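Irkura Harness Club — Frequently Asked Questions

When does the club race?
Most meetings are on Saturday, with the first race at 5:40 p.m. The gates open 90 minutes before that. Trials are held at the Breltcombe training track and are free to watch.

Can I own part of a horse?
Yes. The Olaseck syndicate sells shares in young pacers and trotters. A share costs $385 to buy, and training fees are billed monthly on top of that. You need to be 18 or older and registered as an owner before your name can go in the race book.

How many people can be in one syndicate?
Shares can be held jointly, but only one person per share votes on matters such as a change of trainer or a sale.

What do drivers and grooms do about laundry?
Race colors are washed on site and returned before the next meeting. Stable clothes can go through the same machines if there is room. Bring your own basket and put your name on it. Saddlecloths and horse rugs are not accepted — hair blocks the filters.

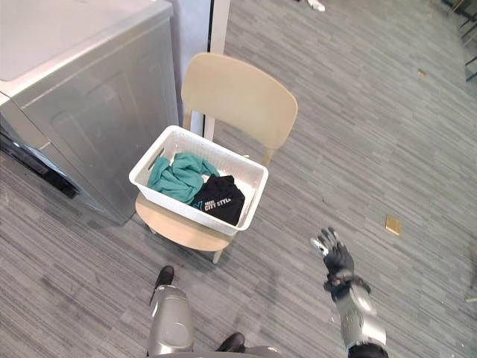

Clothes in a basket on a chair.

How long is the track?
One lap is 3,264 feet. The home straight is on the grandstand side, and races can start from behind the mobile gate or from a stand.

What is the difference between a pacer and a trotter?
A pacer moves both legs on the same side together. A trotter moves its legs in diagonal pairs. They race separately here, and a horse that breaks into a gallop has to be pulled back and must not gain ground.

Is there a limit on the crowd?
The grandstand seats 1,301. The lawn has no reserved places and rarely fills except on Howells Cup night, when tickets should be bought ahead.

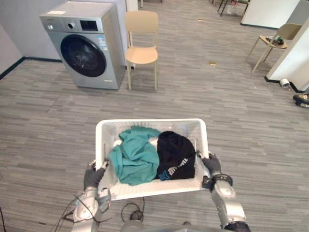

Cup night is in March. Members get up to 4 tickets at the member price and any others at the full price. Tickets can be transferred but are not refunded unless the whole meeting is called off.

Can I visit the stables?
Owners may visit their own horse on race night until an hour before its race. Sign in at the gate and wear closed shoes. Dogs are not allowed in the stable area.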